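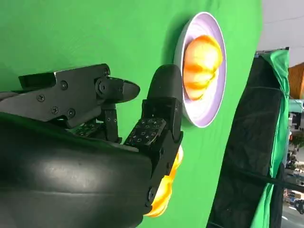

Figure 2. Black multi-fingered robotic hand and round white bowl on a bright green surface.

4.2 The council chamber at Chaimongkol

The old assembly hall at Chaimongkol is a wonderful building to study, and the chamber on its upper floor is the best part of it. Wiriya and Wannasri treat the room as a plain copy of the one at Jusley, and in plan the two are very close: a raised chair at the north end, benches facing each other across a central aisle, and a public gallery over the door. The roof is another matter. At Jusley the trusses are hidden by a flat plaster ceiling, while at Chaimongkol they were left open and painted, and the carving on the lower beams is remarkably fresh for a room in daily use.

The building accounts, kept at Cetgate, run to 2,103 entries and are a delight to read. They show that the gallery was an afterthought. Timber for it was ordered in June, when the walls were already up, and the stairs had to be squeezed into what had been a clerk's store. This explains the awkward turn at the top, which Jitpraphai took for a later repair.

We were also very pleased to find the seating list. It gives places for 30 members and names the bench makers, a family workshop from Starkenine that supplied the courthouse there as well. The same leaf-and-rope pattern runs along the bench ends in both buildings (Rivera and Marquez compare the two in detail). Whether the workshop carved the speaker's chair too is still open, as the page covering it is missing from the accounts.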